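Setting up a study corner for nursing school (without taking over the house)

I've been back at uni for my nursing degree long enough now to have strong feelings about storage tubs, and I love talking about this stuff! Half my cohort at Vulham are studying from the end of a dining table, with kids or housemates wanting their dinner on it at six, so this page is a grab bag of what's worked at my place. Take whatever suits your kitchen.

Claim one shelf before you claim a desk

A desk is lovely if you've got one. I haven't. What I have is the middle shelf of the pantry cupboard, and everything to do with the course lives there: textbooks upright on the left, lab manual on top, pencil case in an old loaf tin. When it's time to study, the whole lot comes out in two trips and goes back in two trips. Measure your fattest textbook first, by the way. My anatomy text is a monster and I had to drop the shelf a notch to get it in standing up.

Flashcards in a recipe box

Those flip-top recipe boxes from the op shop are exactly the right size for index cards, dividers and all. I made 300 cards for pharmacology in first year and they all fit, with a bit of room left for the ones I keep getting wrong (hello, beta blockers). Write the drug class on the divider in pencil, as you'll want to rearrange them halfway through semester. Blu-Tack the week's nine worst offenders to the splashback behind the kettle, and swap them over when you can rattle them off while the tea brews. Keep them well clear of the stovetop.

Practising skills at home

You can get so much practice in at the kitchen bench! Bed-making corners, bandaging, pulse-taking on a patient family member, counting breaths for a full 60 seconds with the oven timer. For bandaging I roll up a bath towel and fasten it with hair elastics at each end, and it makes a very decent forearm. A crepe bandage washes up fine in a mesh laundry bag on a cold cycle. Dry it flat, then roll it firmly while you're watching telly.
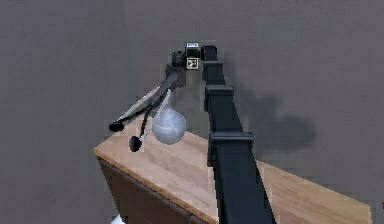 For handwashing technique, put a dab of washable kids' paint in your palms, close your eyes and go through the full sequence as if it were soap. Then open your eyes and look at where the paint didn't get to. I was missing my thumbs every single time, and I'd have sworn black and blue that I wasn't. Wear an apron and do it over the laundry trough, not the good sink.

Uniform care

Placement uniforms go in their own load, straight from the bag into the machine. I keep a lidded tub beside the washer for this and nothing else goes in it. Empty your pockets over the tub lid first, so pens and tape don't end up through the wash. Biro on a white tunic: lay it on an old tea towel, dab with a little rubbing alcohol, shift to a clean patch of towel and dab again. Check the care label and try it on the inside hem before you go near the front. Windows open, and no flames nearby.

The placement bag

Pack it the night before, every time. Mine hangs on the hook by the back door and has a list safety-pinned inside the flap: fob watch, ID, black pens, scissors, spare socks, lunch, water bottle, a muesli bar for the drive. The bus out to Sanitz leaves while it's still dark in June and I'm no use to anyone at that hour, so the list does my thinking for me.

Feeding yourself in exam block

Cook double of anything saucy and freeze it in flat zip bags, squashed thin. They stack like books and thaw in a sink of cold water while you get through a chapter. My favourites are lentil bolognese, chicken and corn soup, and a pumpkin curry that's even better on the second go. Label them with the dish and the month. You think you'll remember what it is, and then you're eating curry on toast for brekkie.

Next up I'm having a go at turning the old ironing board into a standing desk, and I'll put the measurements up once I've stopped it wobbling.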